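Dumley Home & Table Forum > Linens and Laundry > Is the Wullow tablecloth worth the money?
24 posts

hemline_hal
Posted 7:20 pm
My sister keeps telling me to buy one of the Wullow cotton tablecloths because they "never need ironing." I've heard that line before. I have a drawer full of cloths that never needed ironing until I washed them. Anybody own one for more than a season? I don't need to hear how it looked out of the package.

saltcellar
Posted 7:41 pm
I've had the big one since October. It's fine. It's a tablecloth. The no-iron claim is mostly marketing, in my opinion. If you take it out the minute the dryer stops and pull it straight, it lies flat. If you forget it for an hour you're ironing like everyone else. My old Gudeta did the same thing at half the price.

Griet Postma
Posted 8:02 pm
I'd go further than saltcellar. Any woven cotton will do that if you pull it while it's damp. Skip the dryer altogether, hold it by two corners, give it a good tug sideways, then turn it and tug the other way.
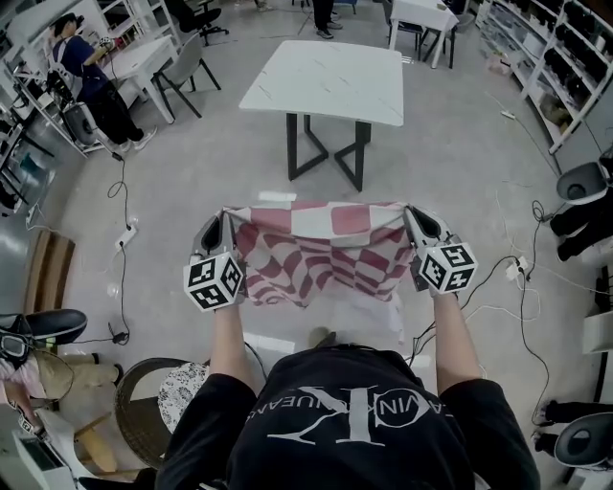 Do that before you hang it and you've done most of what the iron would do. The part people skip is the second direction. They pull the long way, get nice straight sides, and then wonder why the hem ruffles. I've washed cheap checks this way for years and I don't see what the Wullow finish adds, apart from the smell when it's new.

hemline_hal
Posted 8:15 pm
OK but doesn't all that tugging pull it out of square? I had a gingham one that ended up shaped like a kite.

Griet Postma
Posted 8:22 pm
Only if it was cut crooked to begin with, and plenty of them are. Follow the checks. If a row of squares runs off the side halfway along, no amount of washing did that.

bettys_annex
Posted 8:50 pm
Disagree. I had a Hernura that was dead square when I bought it (I checked, I'm that person) and it went crooked after 7 washes. Same warm cycle every time. Shrinkage isn't even, whatever the label says. I wrote to them and got a coupon.

saltcellar
Posted 8:58 pm
A coupon for another Hernura?

bettys_annex
Posted 9:01 pm
Yes. 20 percent off. I did not use it.

Tane Rewi
Posted 9:30 pm
I'm not convinced by the thread count talk either. The Wullow box says 360 like that's supposed to settle it. For sheets, maybe. On a table I want something with a bit of weight that stays put when somebody leans on it - and a high count can be thin as a handkerchief. Feel it in the store if you can.

As for checking whether it's square, don't trust the fold lines. Lay it over something that has real corners, smooth it from the middle out with both hands, and look at how the checks meet the edge. You'll know in a minute if it's worth keeping the receipt. 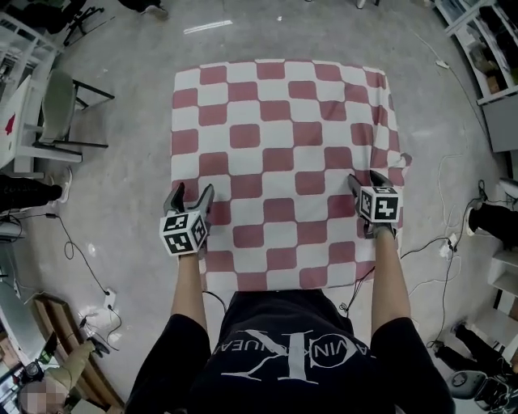 hemline_hal wants to know about wear, though, and we've all wandered off. Mine is the red check and the fold down the center has started to fade. I blame the way I store it, but a cloth at that price ought to survive being folded.

saltcellar
Posted 9:44 pm
Which one is yours, Wullow or Gudeta?

hemline_hal
Posted 9:52 pm
And whose post was that, the fading one? The name didn't load for me.

bettys_annex
Posted 9:58 pm
Didn't load for me either. Anyway, roll them on a cardboard tube. No fold, no fade line. Still wouldn't buy the Wullow.

Griet Postma
Posted 10:06 pm
Tubes take up the whole closet. I refold mine in thirds one time and quarters the next.

hemline_hal
Posted 10:15 pm
So far that's one "it's fine" and a lot of people telling me to pull on it. I'm going to try the tugging on what I already own and tell my sister I'm thinking about it.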